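Handout 4: Looking after a desk cell
Course text by Kerstin Viklund, revised 8/1/19

The Zurkton brochure says a one-arm desk cell can be set up before lunch and then left alone. I don't believe it, and you shouldn't either until you've kept a log on one. Most of the work is dull and has to do with cables, bolts and where people put their feet.

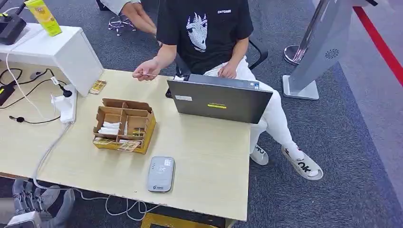
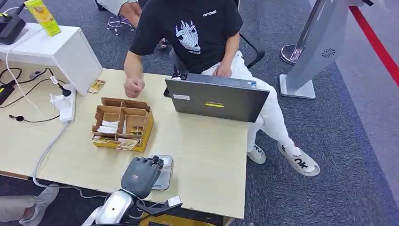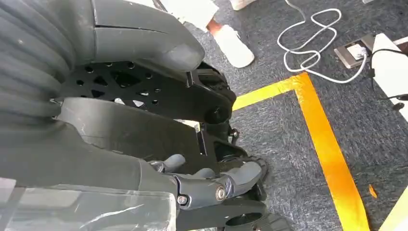
## Before power-on

- Trace every cable by hand from plug to device. A diagram tells you what someone meant to do.
- Check the finger bolts with a driver. Looking at them proves very little.
- Run a fingertip along the covers. Scratches are fine, cracks are not.
- Empty the reach zone of anything you'd mind losing.

## The hand

Prakis recommends a full regrease every 178 hours. I asked where that number came from and got a brochure back. Adhiambo Lukumay's log covers 1,332 hours on one hand, and the joints she had trouble with were the ones that had been overgreased. One hand isn't a study, of course. Keep your own log.

## Calibration

The "automatic" routine takes 51 seconds and reports a pass or a fail. Treat a pass as a claim. Move the hand to four known points on the desk and measure each with a ruler. If two disagree with the screen, check the wrist mount before you touch any settings.

## For next time

Read Kyu-ri Yook's repair notes, pages 4 to 9. Bring one statement from a vendor manual that you think is wrong, and say how you'd test it.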